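Speaker notes: Keeping a two-arm cell honest
Maintenance track, 25 minute slot, leave the last bit for arguing

Opening. Don't start with the slide about the future of anything. Start with the cable.

I look after a two-arm tabletop cell at Prurilow. I didn't pick it, I didn't build it, and when it was handed over I was told it needed "basically no maintenance." Ask the room who has heard that sentence. Wait for the hands.

Say what the cell is, quickly. White tabletop, three pale walls, one arm on the left, one on the right, both mounted on the near side. It handles small household stuff: wallets, card holders, cloth, boxes. Everything I'm going to say is about the hardware under that work. If anyone came for the software, Turell is talking in the next room and they will not hurt my feelings by leaving.

Claim one: the calibration is good for 2000 cycles.

That number came from the integrator's handover sheet. I asked where it came from and got another copy of the sheet. So we checked it ourselves. We ran the same touch-off every morning before the first job and wrote down the offset on paper, by hand, because I wanted something that couldn't be overwritten by an update.

The left arm drifted past our limit at cycle 1191. The right arm was fine well beyond that. Same model, same mounting, same table. I'd love to tell you why. We swapped the bracket on the gripper and it got a little better. We retightened the base and it got a little better again. That's two changes and I can't separate them, so please don't go home and say I proved anything about brackets.

Pause here. People usually want to ask about temperature. Yes, we logged it. No, it didn't line up with the drift.

Claim two: cable routing is a one-time job.

Each arm has a purple cable that runs from up at the gripper, along the forearm, over the elbow and down beside the base. On paper it's tidy. The trouble is that you need slack at the wrist, and slack at the wrist is exactly the stuff that gets in the way when both grippers meet over something small.

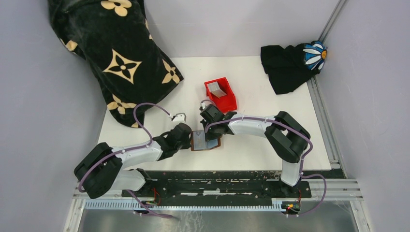

So the question is how much loop you can live with. Too short and the cable pulls on the connector when the wrist turns. Too long and it sweeps across whatever is on the table. We went back and forth on this for most of July. What we do now is dull. Move the arm by hand, power off, to the far corner of its reach. Turn the wrist all the way one way, then all the way the other. Fasten the cable at the tightest point of that motion, then do the whole thing again with the other arm parked in the middle of the table. That second pass is the one people skip. A cable that clears everything when one arm works alone can still catch on its neighbor.

If someone asks about cable chains: we tried one on the left forearm. It was stiff, it was heavy for an arm this size, and it came off after a week. It may be fine on your machine. I would want to see it running before I believed it.

Claim three: the table is just a table.

I get the most pushback on this one, so slow down.

The tabletop is the reference for everything the grippers do. If it moves, every height you taught is wrong. Ours is held in an aluminum frame, and we had one loose frame bolt that gave us two weeks of bad grasps. During those two weeks we retaught positions, we changed gripper pads and we blamed the cameras. All of that work had to be undone afterward.

Check the frame before you touch the program. Put a straightedge on the table. Lean on the corners. It takes a couple of minutes and you feel silly doing it, and I still do it first.

Same goes for the wiring down at the bases. Ours has small colored wires next to the mounting block, which is a bad place for anything thin. A sleeve wiping down the rail can pull one. We had an intermittent fault on the right arm that went away when anyone stood near it with a meter. In the end we reseated every connector on that side and it hasn't come back. I don't call that a repair. I call it a fault I haven't seen lately, and it's written that way in the log.

What we do now (put the list up, don't read it all out)

Every morning: touch-off on both arms, write down the offset.
Every morning: hand on each base, try to rock it.
Weekly: full wrist rotation with power off, watch the cables the whole way.
Weekly: straightedge on the table, both diagonals.
Monthly: gripper pads off, cleaned, looked at under a lamp, back on or in the bin.
After any crash, however gentle: all of it.

Somebody will bring up Stondusero and their automatic health score. I ran the trial. It showed green on the morning the frame bolt was loose. They've told me the new version looks at more signals, and it may well. I've asked to try it with a bolt backed off on purpose and I'm waiting for an answer.

Close with the paper log. Pass the binder around if there's time. 2 pages per week, pencil is fine. Then questions, and repeat each one into the microphone.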